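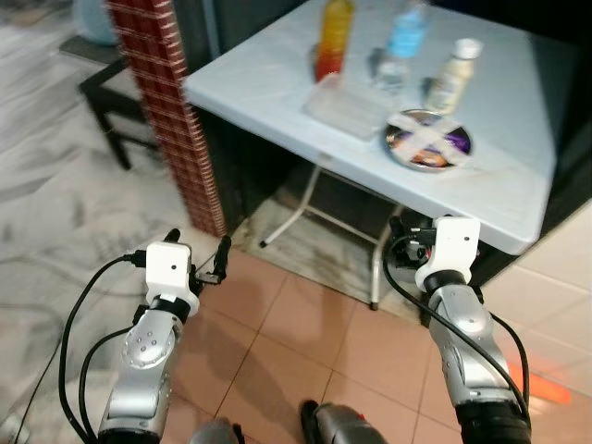
Figure 2. Bottled drinks on the folding table, Hendent.

4.2 Drinks and snacks

Items at the four sites were logged by place of rest, meaning the surface or container in which they stood when the room was visited. The full log holds 3240 entries, of which 348 are drinks. Bistley and Eynon had built-in counters and most drinks were found there. At Hendent and Drikevcombe, where the counters were given over to other uses, drinks were more often left on folding furniture (Figure 2). We coded a folding table as furniture whenever it was standing open and as a stored item when it was folded.

Bottles were easy to code. They stand upright, they are seldom put inside anything else, and two coders (Ismail and Jugah) agreed on nearly all of them. The contents were harder. A bottle with a label was coded by its label where this could be read. A bottle without one was coded by the color of the liquid only, and we did not try to guess what it was. Layered drinks, in which one color shades into another, were given the code of the upper color with a note.

Snacks were a different matter. People tended to keep them together in a shared container, and the container was then moved as one object. 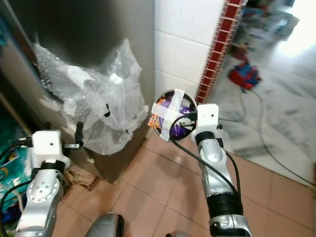 Some of these containers were left open and others had tape across the opening. We treated a taped container as a single entry, even when the packets inside could be partly seen, and recorded the visible packets in the comment field. Seok argued for separate entries, as in the July pilot, but this would have required the coders to open the containers and we had agreed with the sites not to do so. The snack counts are therefore low, and should not be compared directly with those for drinks.

Packing material was logged under its own heading. Bubble wrap kept for reuse was common in corners and against cabinet sides, and it was coded by place in the same way as everything else. Loose tape was left out.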